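Glass cleaner — Colin or store brand?

mopbucket92
At the store now, trying to restock for the apartment. Harpic on the shelf right over it. Is Colin worth it for mirrors or do I just get the Zerholm stuff

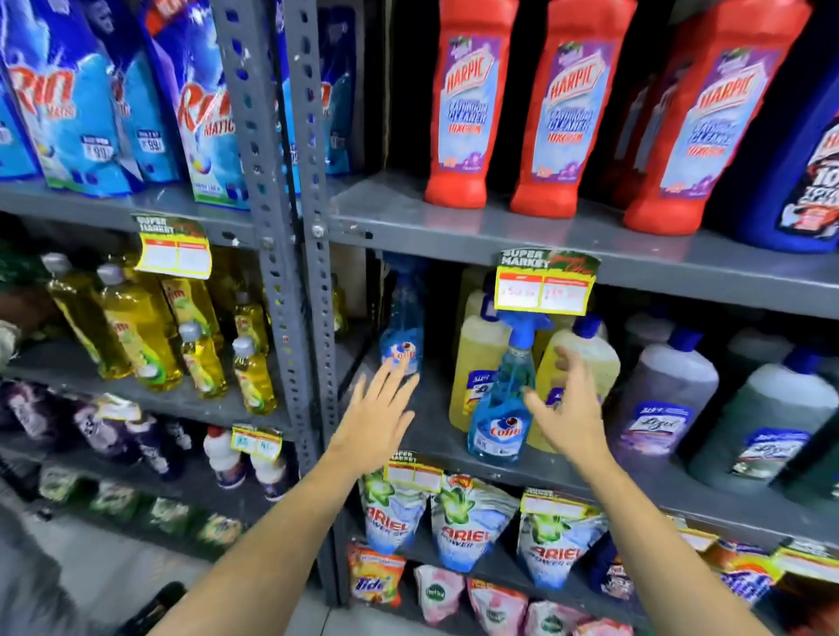

Colin on the middle shelf, Rin Matic pouches up top on the left

tilegrout_7
Colin. Done. Zerholm leaves streaks on my shower door every time

justava_fan
disagree, streaks are from the cloth not the spray. Been using Zerholm 3 years, no problems. Newspaper works too

tilegrout_7
Same cloth for both, washed. Still streaks

rirken
Newspaper left ink all over my white window trim, never agian. Microfiber, spray the cloth and not the mirror

mopbucket92
ok getting one Colin. Do I need the red Harpic or the blue for floor tile?

justava_fan
Red says bathroom cleaner so red. Blue I only use in the bowl — read teh back first tho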